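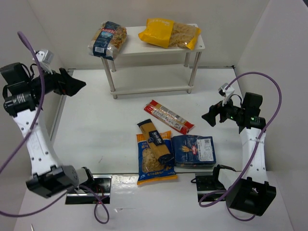
Why pasta though, asked a reader under the last post, and wouldn't boxes be easier? Yes. Boxes would be so much easier. But the Halton task sheet says "soft packaged goods, mixed" and we have a cupboard of pasta, so pasta.

Quick update because the lab closes at 9 and I still have to write up the log.

The task is shelf stocking. Bags start on the table, end on the little shelf, two arms, no human hands once the clock is going. We get 5 runs at the Halton meet and the best 3 count. Our code is called Temon (long story, not mine) and it's at 1762 lines now, most of it grasp stuff. Too many if statements. I know.

What's bugging us this week:

Bags slump. You plan a grasp on the middle and the middle moves.

Shiny film. Wrist cameras hate it, depth comes back full of holes. Turned one lamp off, helped a bit.

The long skinny packs. If the gripper comes in even slightly crooked they spin away. Kuusisto, the other team in our building, pinch theirs near one end and then swing it flat. Might steal that.

Handing over between arms is still off. It worked in sim, then on the real thing teh left arm let go early. Twice. Pasta on the floor, somebody else's turn to sweep.

Next up is redoing the wrist calibration, then a full timed run before the end of May. Sponsor form for Stollico also due, havent started it.

More when theres more.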